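4.3 Replacing a drive and rebuilding the array

This section covers the Bravura 25-bay and 49-bay storage enclosures fitted with the Allbridge RAID controller. For enclosures connected through a plain host bus adapter, follow section 4.5 instead.

Before you start

Read the whole section once before opening the bay door. Check that you have:

A replacement drive of the same interface type and the same or greater capacity
A drive carrier of the correct height (carriers from the older Du Plessis chassis do not latch)
The administrator password for the controller
A backup that has been tested by restoring at least one file

CAUTION: Do not remove a second drive from a RAID 5 group while it is in the Degraded state. The group will go offline and data may be lost.

CAUTION: Drives and backplane contacts are sensitive to static. Wear an earthed wrist strap.

Identifying the failed drive

1. Log in to the controller and open Storage > Physical Drives.

2. Find the drive marked Failed or Predicted Failure. Write down the bay number and the last four characters of the serial number.

3. Select the drive and click Locate. The amber light on the carrier blinks twice a second.

4. Confirm that the bay number printed on the enclosure matches the number on screen. If the two differ, stop and run Refresh Bay Map. Enclosures moved from one controller port to another keep the old map until it is refreshed.

Note: A drive with no lights at all may be seated badly. Take it out, wait 30 seconds, and put it back once before treating it as failed.

Removing the drive

5. If the status is Predicted Failure, click Take Offline and wait for the status to change. A drive already marked Failed can be removed straight away.

6. Press the release button and pull the handle out to its stop.

7. Slide the carrier out by 25 mm and wait for the platters to stop. Solid-state drives do not need this pause.

8. Remove the carrier fully, supporting it from below.

Fitting the replacement

9. Undo the four screws in the carrier and lift out the old drive. Fit the new drive with the connector facing the rear. Tighten by hand only.

10. Open the handle, slide the carrier in until it meets resistance, then close the handle. It should latch without force.

11. Wait for the green light. Spin-up can take up to a minute in a fully loaded enclosure, as bays are powered in sequence.

12. Refresh the Physical Drives page. The new drive should appear as Ready or Rebuilding.

If the drive appears as Foreign, it carries settings from another array. Select it and click Clear Foreign Configuration. Do not click Import unless you are moving a complete array from another enclosure.

Rebuilding

13. If a hot spare was in use, the rebuild will have started on the spare. Assign the new drive as the spare and go to step 16.

14. If no spare was in use, select the new drive and click Start Rebuild.

15. Set the rebuild rate. The default of 30 per cent suits most file servers. A higher rate shortens the rebuild but slows access for users.

16. When the status returns to Optimal, run a consistency check and save the log.

Event codes

1,000: Rebuild started. No action needed.
1,511: Rebuild stopped by a read error on another member. Check the remaining drives, replace cables if the error names a port, and contact support before trying again.

The event log holds the most recent entries only. Export it before clearing alerts. Exported logs are saved in plain text and can be opened in any editor.

Firmware

Allbridge firmware released before September does not report bay numbers above 25. On a 49-bay enclosure, update the controller before using Locate. The update tool is on the Jirketden utilities disc, in the folder named Controller. Restart the host after updating; a controller reset on its own does not load the new bay table.

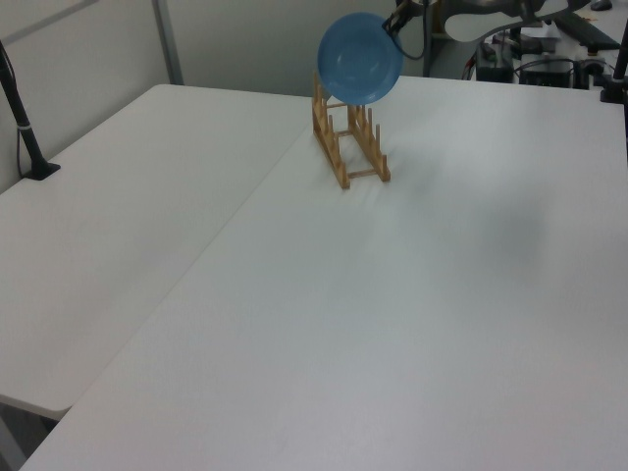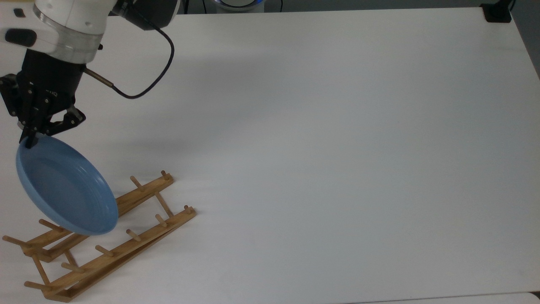

Blue plate held by its rim in a black gripper (both views).

Section last revised: Sunday, March 26, 2023

Next: 4.4 Adding drives to an existing group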